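## Sinumora Flat Sheet, Lime Green

The Sinumora flat sheet is supplied by Prarness to guest houses, student residences and training laundries. It is a plain sheet in a bright lime green, intended for beds in daily use and for the tables and beds on which staff learn to sort and fold clothing.

**Ordering**

- Item number: 51
- Sizes: single, double
- Carton: 3 sheets of one size
- Matching pillowcases: ordered separately, under the Marquez name

The color is dyed through the cloth and is the same on both faces. It was chosen at the request of residence managers, who wanted sheets that could be told apart from white hospital stock at the sorting bench — a frequent source of misdirected loads. More than 120 residences now hold the sheet on standing order.

**Use in folding instruction**

Dark garments are easily seen against the green. Seams, folds and turned edges can be found quickly, and trainees are advised to begin with black items before moving on to lighter ones.
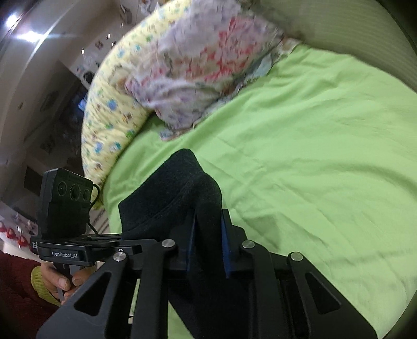 Garments should be laid out singly and smoothed from the center before the first fold is made. The sheet itself should be drawn tight and tucked on all sides.

**Care**

Wash separately before first use. Do not bleach. Replacement sheets may be ordered from the Clarkis depot throughout the year, except during the March stock count.

Page revised 07/02/2003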